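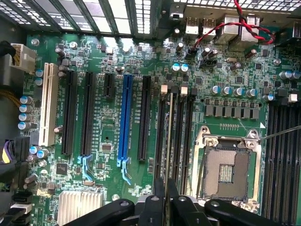
A green motherboard inside a computer's metal case.

Repair evenings to return to Liltmont library after a winter away

If you have a toaster that only toasts one side, or an old desktop computer that has been gathering dust under the stairs, you will be glad to hear that the repair evenings at Liltmont library are coming back in March, and for a good deal longer than last time.

The evenings began last year as a small trial in the downstairs reading room, with three tables, a borrowed kettle and a hope that a few people might wander in. A few people did, and then they told their neighbors, and by the end of the fall the line for the lamp and radio table was stretching past the large-print shelves and out toward the coats. The library says 367 items were brought in over the course of the trial, everything from hair dryers and sewing machines to a music box that had been in one family since before the bridge was built.

Visitors came from Stendwood and Petchrat as well as from Liltmont itself, and more than one of them stayed on long after their own item had been looked at, just to see what came out of the next bag. It was that sort of evening, and we know of at least two recipes and one litter of kittens that changed hands over the soldering mats.

The new season will run for 11 evenings between March and July, with the doors opening at 6 p.m. and the last items taken in at 8. There is no charge, though a jar will be on the front desk for anyone who would like to put something toward fuses, glue and thread. You are asked to bring one item at a time, along with its power cord (a surprising number were left at home last year, and it is a long drive back to Petchrat for a cord!), and to wait with it while it is being worked on.

Computers will have a table to themselves this time, after a good many requests. Helpers there can clean out dust, fit extra memory and talk over whether an older machine is worth keeping. They do ask that you copy any photos or letters you care about before you come. Phones and microwave ovens cannot be accepted.

Mending of clothes and soft toys will move upstairs to the children's corner, where the light is better and the chairs, we are sorry to say, are rather low.

Space is limited to 38 visitors an evening, and places can be saved at the front desk or by calling the library during opening hours. Heltthorpe, which has been without a repair evening of its own, is hoping to start one in the church hall in the fall, and anyone there who is handy with a screwdriver or a needle is invited to leave their name at the Liltmont desk.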